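Can machines do the chores yet? Your questions, answered

Larnura home and workshop pages. Updated January.

We get the same handful of questions every week so they're all on one page now. Short answers. If yours isn't here, use the form at the bottom.

So can a robot do my housework?

Bits of it. Floors, yes, if they're clear. Grass, yes, if it's a sensible shape. Anything with hands, mostly no. Washing up, ironing, making a bed, putting the shopping away - you can find a clip of a machine doing every one of those. A clip is one good go. What you want is every evening, with your plates, and the dog about.

Why are hands the hard part?

Picking up a thing you've never seen before, without dropping or squashing it, is very hard to write down as rules. A sock has no fixed shape. A wet glass looks like almost nothing to a camera. People do it by feel and never think about it. So a lot of the work now is in having people do the job and letting the machine learn from what they did.

How does a person teach it?

Few ways. You can steer a robot arm from a distance. You can move the arm about by holding it. Or you can carry a gripper yourself, the same sort of fingers a robot would have, with a camera on it, and just go and do the task. No arm needed for that last one, so it can be done in a kitchen, a stockroom, wherever. It's the one we get asked about most.

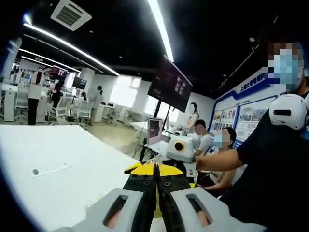 Hand-held gripper with yellow tips, white table to the left.

Two fingers go in the slots at the sides. It's slower than your bare hand at first, and you do find out quickly which jobs need more than two fingers. Buttons. Bin liners. Peeling the lid off a yoghurt.

Does it really learn from that?

Somewhat. Show it one cup on one table and it learns that cup, on that table. Show it lots of cups in lots of rooms, lots of light, clutter in the way, and it starts to cope with a new one. Nobody can give you the exact number of goes it takes. Depends on the job. Our own trial at Trammont used 376 recorded goes at one task, which was moving mugs from a rack to a shelf, and it was fine on mugs and hopeless on the one jug.

What about folding laundry?

Better than it was. Towels and flat things, reasonable. T-shirts, slow but getting there. Fitted sheets, no. Odd socks, it will happily pair them wrong and carry on. If you're hoping to hand over the whole basket, not this year.

Cooking?

Stirring, yes. Tipping pre-measured things into a pan, yes. Chopping an onion that's gone a bit soft in the middle, I would not stand near it. Heat and knives and a machine that's right most of the time is not a mix we'd recomend at home.

Is the shop floor any further on?

A lot further, in places. Same part, same tray, same height, all shift, that's been solved for years. Palletising, screwdriving, feeding a press. Where it falls over is the mixed stuff: a bin of different fittings all tangled, soft packaging, returns, cable. Cable is awful. Tidying up at the end of a shift is still a person with a broom, pretty much everywhere we've been.

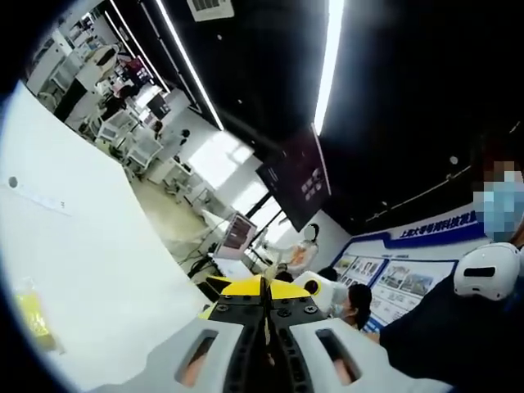 Reading time: 5 minutes

Carrying on with the work side, as that's where most of the longer emails come from.

I run a small workshop. Is it worth it?

Ask yourself how often the job changes. If it's the same for months, get a quote. If it changes by lunchtime, keep the person and buy them a better bench. The arm is often the cheap bit. Guarding, fixtures, somebody to sort it when it stops, that's where the money goes.

Who fixes it when it stops?

You do, at first. Ask the seller how long a callout takes and get it in writing. And ask what happens to the job in the meantime. If the answer is that everything behind it stops too, think again.

Do the cameras in these things worry people?

Yes, and fair enough. A machine that tidies your bedroom has to look at your bedroom. Before you buy or join a trial, ask where the pictures go, who looks at them, if faces are blurred, and how you get yours deleted. If they can't tell you in a sentence or two, walk away.

What's the best machine I can buy for the house right now?

A dishwasher. Not joking. Then a washing machine, then a robot vacuum if your floors suit it. The first two did more for housework than anything with arms has done so far, and they did it by changing the job to fit a box.

Have you tested the Sorrentino helper?

Two of our readers have one on loan and we've had a day with it. Clears a table of plates and cups if they're spaced out. Stacked bowls, it took the top one and left the rest. Wouldnt go near cutlery. Full write-up to follow.

And the Trarneck arm?

Only seen it demonstrated, not used it, so no opinion. Please stop asking! We'll say when we've had a proper go.

How should I judge a demo video?

Check the speed first, look in the corner for a little "x4" or similar. Is there a cut? Is anyone steering it out of shot? Does it do the thing twice, with the objects moved? What does it do when it drops something? That last one tells you loads and it's nearly always missing.

Will it take my job?

Can't tell you. Cleaning, care work and kitchen work are full of small awkward handling and that's exactly what machines are worst at. Repeating the same lift on a line is another matter. Most places we've visited moved people about when a robot came in, but we've not visited everywhere.

When, then?

More than 569 of you have sent that one in. We don't know. Single chores in tidy homes, fairly soon. A whole house, don't hold off buying a mop.

Can I try one of those grippers?

We keep 2 for open afternoons, doors at 2pm. Bring something from your kitchen drawer that's a pain to pick up. Book through the form, under "visits".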